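Chapter 11
Staying in Family Guesthouses

In this chapter we leave the big hotels and look at the small guesthouse, where the traveler sleeps under the same roof as the owners. Our cases come from Kudgate and Festley, two towns with 28 such houses between them.
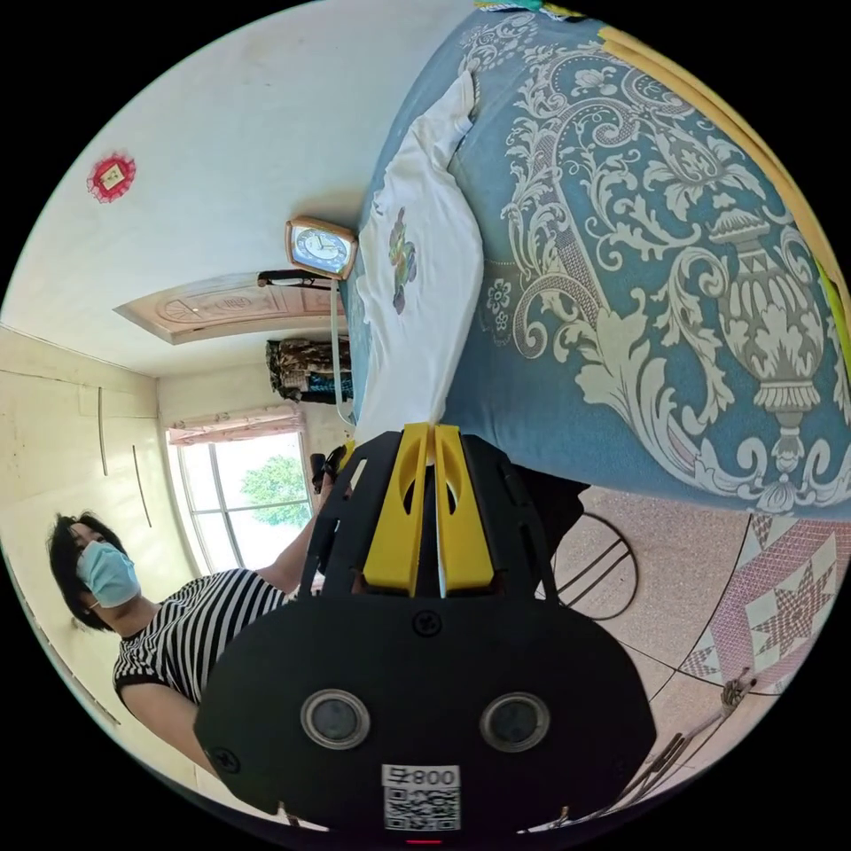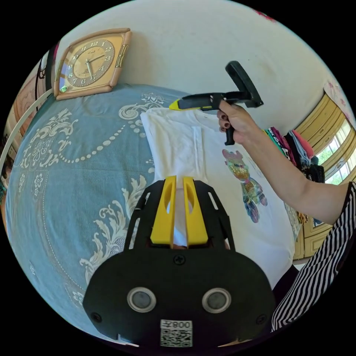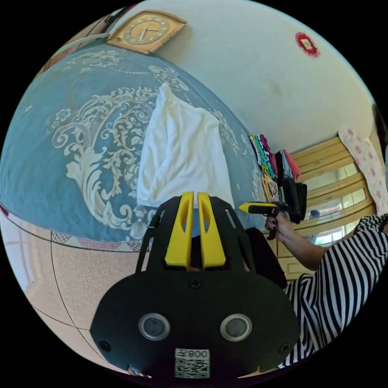
Breakfast is the first subject, for it is the meal which guests remember longest. In Kudgate it is served until 11, and the tea is poured again without asking. The room matters too, of course. A blue bedspread with big cream scrolls gives a room more character than a plain one. But we begin in the kitchen, and with the question of who eats first.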